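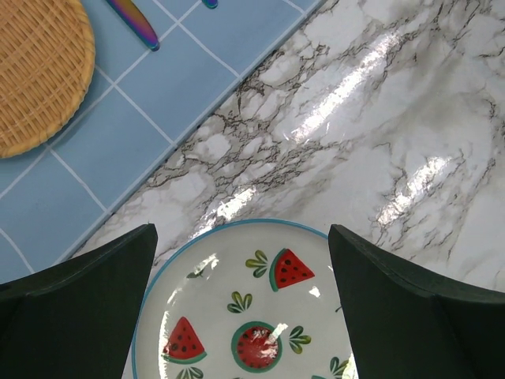

Figure 1. Watermelon plate between the open fingers, from the wrist camera.

Do Our Cell Rules Do Anything? Project report, April 20, 2019

The lab at Trincombe gave us the Numitz handling rules in February and told us to follow them for every table-setting task. The rules run to 83 items. We were asked to show that they make the work safer. I don't think we showed that.

Most of the items are about paperwork. Only five tell you what to do with the arms, and two of those clash. Rule 12 says to keep both grippers clear of any glazed dish until the run is logged. Rule 40 says to check finger clearance at the dish before logging. We picked rule 40 and wrote down that we did.

The lighting rule is weaker still. It asks for "no disturbing reflections" and gives no limit. Our tabletop is glossy and so are the plates, and the wrist view has bright patches on both. Does that pass? Two of us said yes and one said no, and the rule can't settle it. 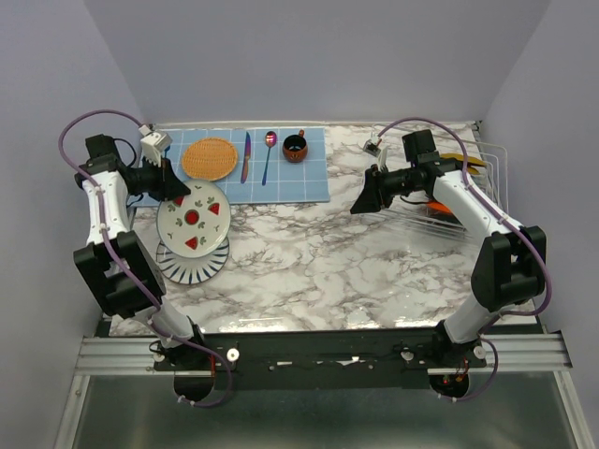 Shared space is where I expected the rules to be strict. With two arms working over one table, there should be a clear line on which one goes first. Numitz says the operator should "use judgment." The older Stirus checklist, which the lab dropped, at least made you name a lead arm before power-on. We went back to it for the second half of our 300 runs.

Our log has 988 entries, and I can't tie a single avoided bump to a rule. We had no group working without the rules, so the numbers prove little either way. The Espinoza report has the same hole and still calls its rules "proven."

What I would change: fix the clash between 12 and 40, put a number on glare, and bring back the lead arm line.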